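Workshop notebook, March
Worship space build, Koubek hall

In from 9:30. Žofie wants the evening service set up with people seated around the four sides and nothing at the front, so the old stage plan is out. We marked the floor with tape. The long side takes two rows of chairs, the short side one, and there is still room to walk between the stations during the silence.

Candles: 300 tea lights in the cupboard, 600 on order from Flavberg. Sudheer thinks 500 is enough for the whole of Lent if we stop relighting the short ones. I would keep the rest back for Easter Eve.
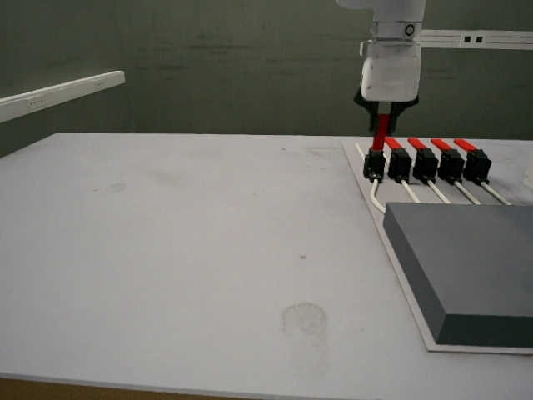 Robot arm, table, five units with red levers.

Sound. The psalm loop is still too loud at the east end. Turned the rear pair down and it was better, but the spoken part got muddy. Orysia read Psalm 130 from three places and the font was clearest. She will read from there, no microphone. Radek wants a drone under the reading. Tried it, did not like it, will try it again with the hall full.

Ľudovít asked again whether people will know when to sing. Fair question. Last month half of them waited for a leader who wasn't coming. Plan for now: Orysia starts the chant alone, the four of us join on the second time through, and we keep going until it dies down by itself. Words on the printed sheet only, no screen.
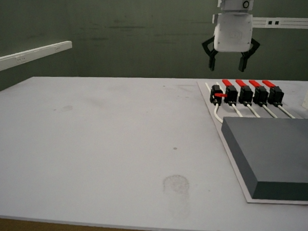
The sheet needs to be shorter. Žofie cut the introduction to four lines and took out the note on the history of the chant. I'd like the line about lament back in — it is the only place we say what the evening is for.

Cloth for the hangings came to 705 with the hemming. Plorkavov will hold the second roll until we decide on color. Undyed looks best in low light, purple went almost black.

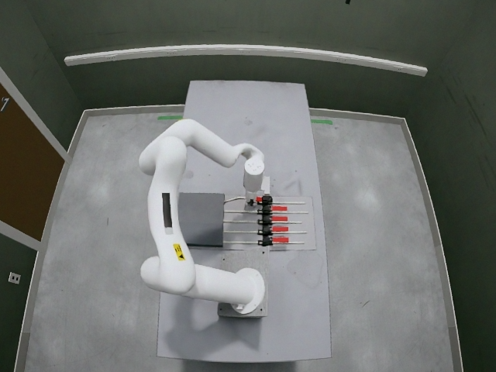
To do before the next run-through: longer tapers for the intercessions, sand for the trays, ask Cinell about the dimmer. Radek has the key. Silence after the reading was two minutes today and felt short, try four.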